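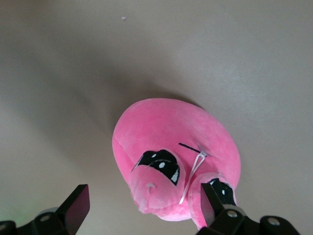 Flindley Robot Arm Club: Frequently Asked Questions

Updated August 31, 2024

Who can join?
Anyone in grades 9 through 12 at Flindley. You don't need to know how to code. You do need to be able to watch a gripper miss the same soft toy all afternoon and stay polite.

What do you do all year?
We get ready for the Kemcombe Pick and Place, which is a contest about putting things in a bin. Your little brother can do it. Our arm is working on it.

When does it start?
The first meeting is the second week of September, in the shop room, right after the last bell. The late bus runs on meeting days.

What does it cost?
Dues are $30 for the year. That covers your shirt, your share of the contest fee and all the zip ties you can use. If $30 is a problem, talk to the office and it will be taken care of quietly.

Why stuffed toys?
The Kemcombe rules have a soft object round. Blocks hold still and have corners. Plush squishes, rolls and has a face, so you feel judged. Small and round is harder than it sounds.

Can I bring a toy from home?
Yes, if it fits in a lunch box and you won't be upset about what happens to its ears. Put your name on it. No beans, no batteries, nothing that sings.

Do I get to drive the arm?
Yes, after the safety talk and the quiz. New members start by driving it by hand with the controller. Once you have 100 logged tries you can move to the Shahbazi group, which writes the code that picks without a driver. (It's named after the table they sit at. The table was named before our time.)

What counts as a try?
Fingers close, toy goes up, toy lands in the bin. If it doesn't go up, log it anyway. We have a column for that and it is our longest one.

Is the arm dangerous?
It can pinch. Hair back, sleeves up, hands off the table when someone calls "live." The red button works and you may press it without asking.

Is this the same as Wiretholm?
No. Wiretholm is the drone club. They have the good closet.

How big are the contest teams?
Up to 9 students. Everyone else can come along and cheer, with a signed bus form.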